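Speaker notes - why small-town libraries should buy more translated fiction
Print | E-mail
August - by Ala Seneviratne

OK, start slow, I always rush the first bit. Ask for hands - who's read a translated novel this year? Wait for it. Then tell them about our shelves in Hirkstead: 3,814 novels, and 15 of them translated. Let that sit a second!

Then the Muvura book (hold it up, don't read the blurb). I picked it up on a Saturday for the cover, finished it at two in the morning, and went straight back to chapter one.

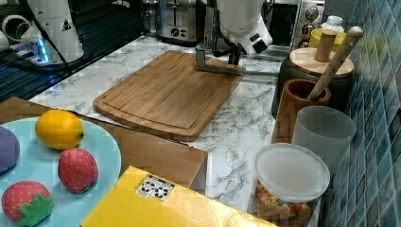 Hirkstead Library - Reading and Events Team

Next bit is the money question, because someone always asks it. Translated books don't cost us more to shelve. They just get ordered less, and then we say there's no demand - well, how would we know? We had 533 reservations last summer and I went through every slip. People ask for what they've heard of.

Skip the prize list if we're running late. Finish with the swap table by the door - bring one, take one, and write a line inside the cover for whoever gets it next. Questions after that.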